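Speaker notes: The Lernmont mill strike and its memorial
Local history evening, July

Good evening, everybody, and thank you for coming out when it's still so warm. Thank Adelino Simões for the introduction and for finding the extra chairs. Remember to speak up for the back rows!

Start with the stone itself. I expect most of you have walked past it a hundred times, down by the old Leinonen mill gate, and maybe you've sat on the low wall next to it to tie a shoe. I walked past it for years myself before I stopped to read it. It carries 39 names, and tonight I'd like to tell you how those names got there, and a little about the six that were added later.

(Pause. Let people settle.)

The strike began over the length of the working day. The mill employed 400 people at that point, a good half of them from families who had come to Lernmont within one generation, and the owners wanted another hour in the evening without another cent in the envelope. The spinners walked out first, before breakfast, and by noon the carding room had gone after them. It lasted 40 days. I always try to imagine the fortieth one, with the shop credit used up and the children being fed out of the church kitchen on Trorkier Street — soup, mostly, and bread whenever the baker could manage it.

(Slow down here. Read the kitchen ledger entry if there's time. If we started late, skip it and go on to the food.)

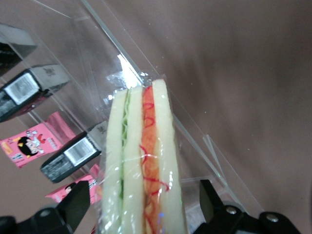 Sandwich with green and orange fillings, in plastic wrap.

Now, the memorial. The first version went up with 33 names on it, copied from a list that Américo Gouveia kept in the back of his union book. He was a careful man, and we owe him a great deal, but he wrote down the people he knew, and he worked days. The night shift hardly appears at all. It was Ming-te Chow who noticed this, going through the payroll sheets one winter, and she brought the six missing names to the town council. They were cut into the stone the next spring.

(Mention that Ming-te is here tonight, third row. Ask her to stand if she's willing — she may not be.)

I'd also like to say a word about Wycliffe Mfinanga, whose recordings with the strikers' grandchildren are kept at the library. Ask for them at the front desk and you can listen in the little room upstairs. My favorite is the one about the band that played outside the gate with only two working trumpets.

Questions until nine. Arnaldo Bastos has the sign-up sheet for the walk to the mill gate.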